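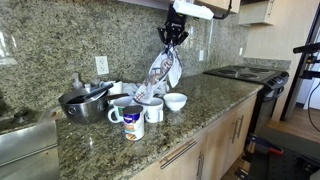
Wellitz support replied that my Koivisto ferry booking still shows as unpaid, and could I try another card?

So I did, twice! Same error 45 on the Cluston to Bununik leg, and now my bank has two holds of 200 each (lovely, right before vacation). I cleared the cookies, switched to my phone, even tried it as a guest.

Update, December 2023: one hold is gone and the seats came through – window side, yay! Still waiting on the other 200, so please keep this ticket open.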